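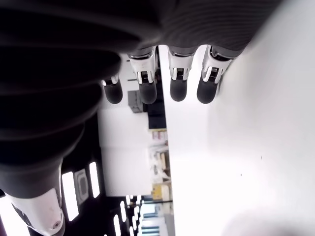 What does the Viler Loans Table contain?

It contains one row for each publicly announced loan from a state-owned lender to a government or government-owned company in another country, with the amount, the currency, the stated purpose and the source of the announcement.

Viler Loans Table: README

Status

Current release: 3
Format: CSV, UTF-8, comma separated, with a header row
Licence: free to reuse with attribution, including commercial use
Maintained by the Villanueva desk at Fisent

Background

Fisent began keeping this table for its own newsletter on trade and public debt. Lending between governments is reported in many places and in many ways. A finance ministry will announce one figure, the lender another, and a local paper will print a third that turns out to include an older loan. We wanted a single list where each figure could be traced back to a page or a document.

Release 1 was a spreadsheet shared by email. Release 2 moved the work to a plain text file and added the source column. Release 3 adds repayment terms where they are known, and splits the old "status" column into two.

What is in the package

loans.csv, the main table
sources.csv, one row per document cited
currencies.csv, the exchange rates used for conversion
changes.txt, a list of corrections by release

Columns in loans.csv

loan_id: a code that stays with the loan from one release to the next. Codes of deleted rows are not used again.

lender: the name of the lending bank or agency in English. Where a lender has changed its name, the name at the time of signing is used.

borrower: the government, ministry or company that signed.

borrower_country: the country where the borrower is based. For a company owned by two governments, the country of registration.

month_announced: the month and year of the first public announcement.

amount_original: the amount in the currency of the agreement.

amount_usd: the same amount in US dollars, converted at the average rate for the month of announcement.

purpose: one of energy, transport, mining, farming, housing, budget support, refinancing or other.

signed: yes, no or unknown.

drawn: none, part, full or unknown.

repayment: money, goods or mixed. "Goods" mostly means oil, and in a smaller number of rows metals or grain.

term_years: length of the loan in years, blank if not published. The longest term accepted without a second source is 30 years.

source_id: points to a row in sources.csv.

How rows are added

An editor reads ministry bulletins, lender press releases, parliamentary records and newspapers in the borrower's country. A loan goes in when there is a named lender, a named borrower and an amount. If only a range is published, the lower figure is entered and the range is written in the notes column.

Loans under 100 million US dollars are left out. The limit was 2 in the old units column of Release 1, which caused a lot of confusion, and that column has been removed.

Every new row is checked by a second editor before release. Where the two editors disagree on purpose or repayment, the row is marked "other" or left blank until a better document is found.

Matching across languages is done with Rukex, our in-house name matcher. It suggests possible duplicates and an editor decides. It does not change the table by itself.

Known problems

Coverage is uneven. Borrowers that publish their loan agreements in full are better covered than borrowers that don't, so a country with many rows has not necessarily borrowed more than its neighbour.

Announcements are not payments. Some agreements are signed at a summit and never drawn on. Please do not add up amount_usd and call the result money received. Filter on the drawn column first, and bear in mind that "unknown" is common there.

Rollovers are hard to spot. When an old loan is replaced with a new one, the lender may report the full amount as new lending. We use the refinancing purpose when the documents say so, but some rollovers are sure to be sitting in the table as budget support.

Oil-backed loans are recorded at the announced dollar value. The table does not follow the price of oil afterwards, and it can't tell you how many barrels it took to pay a loan down.

Interest rates are not included. Too few are published.

Files from Release 2 will not load with the Release 3 column list. The old status column has to be dropped and the signed and drawn columns filled in from loans.csv by loan_id.

Updates

A new release is put together each April. Corrections between releases go into changes.txt and are applied to the main table at the next release. If you need a corrected figure sooner, take it from changes.txt.

Reporting an error

Send the loan_id, the column, the figure you think is right and a link or scan of the document. Documents in any language are welcome. Reports with no document are kept on file but don't lead to a change.

Citing the table

Fisent, Viler Loans Table, Release 3.

If you have converted the amounts using your own exchange rates, or removed rows, please say so beside the citation.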